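My Not-Very-Scientific Guide to Keeping Small Drives and Memory Cards Alive

I have a drawer. You probably have one too. Mine is the second one down in the kitchen, under the dish towels, and for years it was where every thumb drive, memory card, card adapter and mystery dongle in the house went to get covered in crumbs. Then last August I needed one single file (the scan of my mother's pozole recipe, in her handwriting, with the stain on it and everything) and it took me most of an evening to find it. So I cleaned up my act, and these are the habits that stuck.

Give every drive a name, inside and out

A drive that shows up on the computer as NO NAME is a drive you are going to plug in over and over just to see what's on it. Rename it the day you bring it home. On Windows you right-click it and pick Rename, on a Mac you click the name and type. I keep mine short: RECIPES, TAXES, SCHOOL, MUSIC CAR.

Then put the same name on the outside. I've tried masking tape (goes gummy), permanent marker (rubs off the shiny ones) and nail polish, and nail polish wins! One dab of color per person. My husband Braulio is green, I'm coral, and whatever has no color is up for grabs.

Key tags for the tiny ones

Those little drives barely bigger than a fingernail are wonderful until you vacuum. I loop a paper key tag through the hole with a bit of waxed thread. If there isn't a hole, a small coin envelope does it, the kind that costs next to nothing in the stationery aisle. Write on the envelope BEFORE you put the drive in, please. Pressing a ballpoint down on a memory card is a bad idea and I have the card to show for it.

A pill box makes a fine card case

The plastic weekly pill organizers with snap lids will hold regular SD cards if you buy the larger size, and the micro ones fit in any of them. Cut a scrap of felt for the bottom of each compartment so they don't rattle. I used to have a real card wallet from Sakia, and it was nice, but the sleeves stretched out and the cards started sliding off into my purse. The pill box has been dropped down the stairs and everything stayed put.

Two copies, two places

I know, I know, everybody says it. But I'll tell you how I do it without it turning into a chore. I keep one drive at home and a twin of it at my sister-in-law's, and when we go over for dinner we swap. She has the old one, I take it home, update it, and next visit it goes back. There's no schedule, it just rides along with the casserole dish. My neighbor Eustaquio Bañuelos does the same thing with his daughter, except his lives in the glove compartment in between, and I don't love that in summer. A parked car gets awfully hot.

The last time I updated mine there were 2152 photos on it and I'd guess half of them are of the dog.

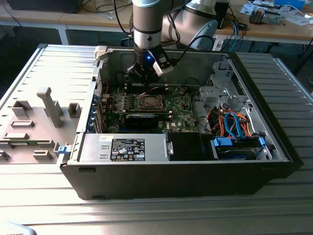

An open desktop tower on its side, with the processor socket uncovered.

Let it finish, then eject it

Pulling the drive out while it's still writing is how files get scrambled. Use the eject button and wait for the computer to say it's safe. If it tells you the drive is in use and you've closed everything you can think of, close the file window too, that's usually the culprit at my house. And if it still refuses, shut the computer down all the way and take the drive out then. I go make coffee while it thinks about it.

Be kind to the front ports

If you use the same USB port every day it will loosen up eventually. A short extension cable solves this for very little money. Leave it plugged in all the time and let the cable end take the wear. Mine is a Driro with a braided cover, and I stuck it to the side of the desk with one of those adhesive hooks so it doesn't slither down behind. You can do the same for anybody who has trouble bending down to a tower on the floor. My aunt Getsemaní Aguirre has hers brought up right next to the keyboard and she tells everyone at church about it.

Lint, crumbs and the pocket problem

Drives that ride around in jeans pick up lint in the metal end. Hold it opening-down and tap it, then tease out what's left with a dry wooden toothpick, gently along the edges. No water, no spit (Braulio!), and no metal pins. For the outside, a barely damp cloth will do, and keep it away from the connector.

Lost the cap? The end of a drinking straw won't fit, I've tried, but a snippet of wide heat-shrink tubing that you DON'T shrink slips over most of them. A finger cut off an old rubber glove works too, although it looks a bit odd at the office.

If one goes through the wash

It happens. Don't plug it in to check! Shake the water out, rinse it in a cup of distilled water if there was a lot of soap, pat it, and leave it somewhere airy for 4 days. I set mine on a cooling rack near the window with the cap off. Rice gets dust and starch in the connector, so I skip it. When it comes back to life, copy everything off that same day and retire it to something unimportant, like music for the garage.

Check the format before you blame the drive

If a big video won't copy over and the computer claims the file is too large when there's obviously plenty of room, the drive is most likely set up as FAT32, and that format won't take a single file of 4 GB or more. Move everything off first, then format it as exFAT. Formatting wipes the drive, so read that first part twice.

My once-a-year clean-out

I set the kitchen timer for 30 minutes, dump the pill box on a towel and plug things in one after another. Anything empty goes in the "borrow me" jar by the door. Anything that needs two or three tries before the computer sees it gets copied and tossed in the electronics recycling bag. Before one leaves the house with old tax papers or bank stuff on it, do a full format and leave the "quick" box unchecked. If it's really private, I'd still rather keep it than give it away.

Last round I let 11 of them go, including a promotional one shaped like a tooth from the dentist.

Mared Mathias wrote in asking whether you can leave a thumb drive plugged in all the time. You can, and plenty of people do, but I wouldn't let it be the only place anything lives. Also they stick out right at knee height on my desk, and I've bent one that way.

Next time: what to do with all those charging cables.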